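Dilano Bench Guide
Section 4: Using the seat as a folding spot 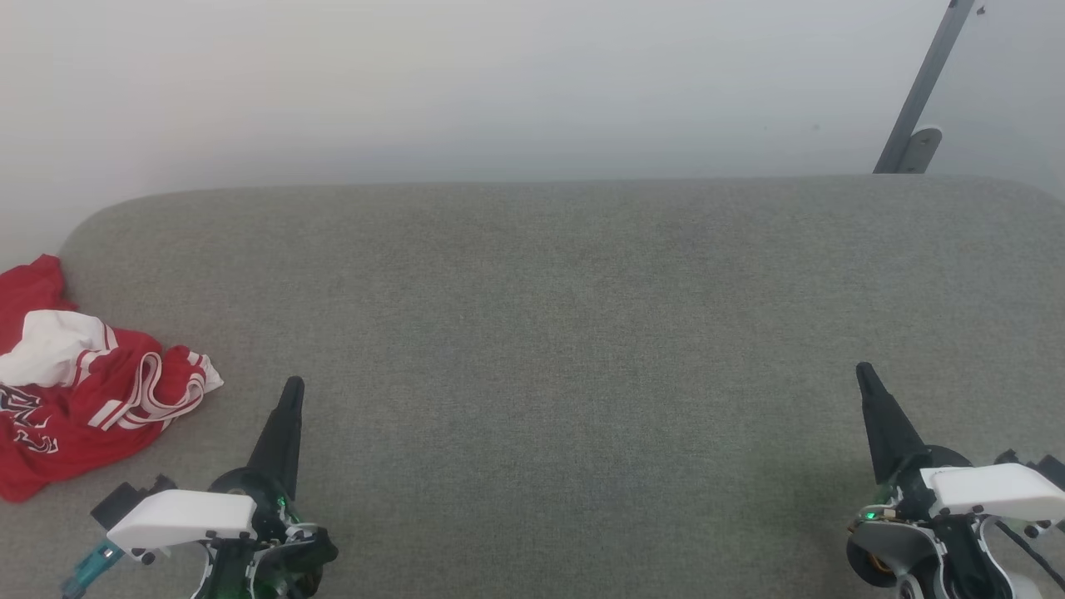

Fig. 4. Red and white garment on the gray seat, ready to fold.

The Dilano's wide, flat seat is a terrific place to fold laundry, and sports shirts are a great way to start!

1. Clear the seat and brush off any crumbs or lint.
2. Set the shirt down toward the left, so you have the rest of the seat to work on.
3. Find the shoulders, give the shirt one good shake and lay it face down.
4. Smooth it with your palms from the collar to the hem. Stripes are handy here – line them up and the sides will match.
5. Fold both sides to the middle, then bring the hem up to the collar.

Note: Faint creases in the cover are normal. Stroke them out by hand, or steam lightly from 40 cm away.

CAUTION: Fold dry clothes only. Damp red fabric can bleed into the cover.

CAUTION: Never rest a hot iron on the seat, even on top of a towel.

For washing the cover, go to Section 5.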